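4.3 손가락 패드 점검 및 교체

적용 대상: 핸드헬드 그리퍼 Dindgate, 좌우 한 쌍
개정일: 2024년 7월 25일

패드는 소모품입니다. 본체보다 오래 버틴 패드는 아직 보고된 바 없으며, 버텼다고 주장하는 분은 대개 점검을 안 하신 분입니다. 작업을 시작하기 전에 다음 순서로 확인하십시오.

1. 그리퍼를 작업대 위로 들고 손가락을 조금 벌립니다. 양쪽 패드가 서로 마주 보아야 합니다. 한쪽이 딴 곳을 보고 있으면 브래킷 나사부터 의심하십시오.

2. 패드 가장자리와 아래쪽 모서리를 살핍니다. 보풀만 일었다면 그대로 씁니다. 모서리가 뜯겨 조각이 삐져나왔다면 교체 대상입니다. 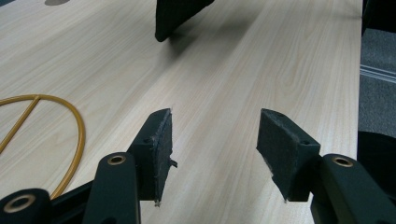

그림 4-3. 가장자리가 닳고 아래쪽 모서리가 해진 패드

3. 삐져나온 조각을 손으로 잡아당기지 마십시오. 작은 조각으로 끝날 것 같지만 패드 절반이 따라옵니다. 당장 교체할 수 없으면 가위로 잘라 내고 점검표에 기록합니다.

4. 교체할 때는 브래킷의 나사를 풀어 손가락에서 분리한 뒤 낡은 패드를 떼어 냅니다. 남은 접착제는 알코올로 닦고 완전히 말립니다. '거의 마른' 상태는 마른 상태가 아닙니다.

5. 새 패드(부품 번호 313)를 붙이고 70초 동안 눌러 줍니다. 좌우를 함께 교체하십시오. 한쪽만 새것이면 물체가 헌 쪽으로 밀립니다.

주의: 나사는 브래킷이 흔들리지 않을 때까지만 조입니다. 팔 힘을 증명할 기회는 다른 장에도 없습니다.

4.4 천을 이용한 파지 확인

딱딱한 블록은 패드가 엉망이어도 그럭저럭 잡힙니다. 천은 그렇게 너그럽지 않으므로 확인용으로는 천으로 된 물건을 권합니다. 모자처럼 접히는 부분이 있으면 더 좋습니다. 손끝으로 한 겹 접힌 곳을 집고, 천이 두 손끝 사이에 물렸는지 본 다음 천천히 들어 올립니다. 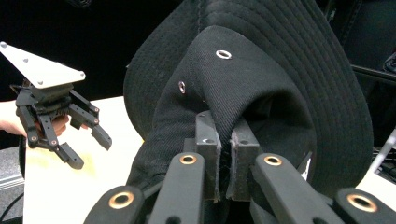

들어 올린 채로 3초간 유지하고 내려놓는 동작을 2회 반복합니다. 천이 미끄러지면 패드 면에 먼지가 있는지 보고, 깨끗하면 4.3의 4번으로 돌아갑니다. 천이 링크 관절 사이로 말려 들어가면 손잡이를 놓고 손가락을 벌린 다음 빼내십시오. 힘으로 당기면 천과 부싱 중 더 비싼 쪽이 상합니다.

참고: 다른 손의 그리퍼도 같은 방법으로 확인합니다. 한쪽이 합격했다고 나머지까지 합격한 것으로 적은 점검표는 Solveig Lunde가 반려합니다.

결과는 점검표 뒷면에 적고, 교체한 패드 수량은 부품 담당 Marlene Frerichs에게 알려 주십시오.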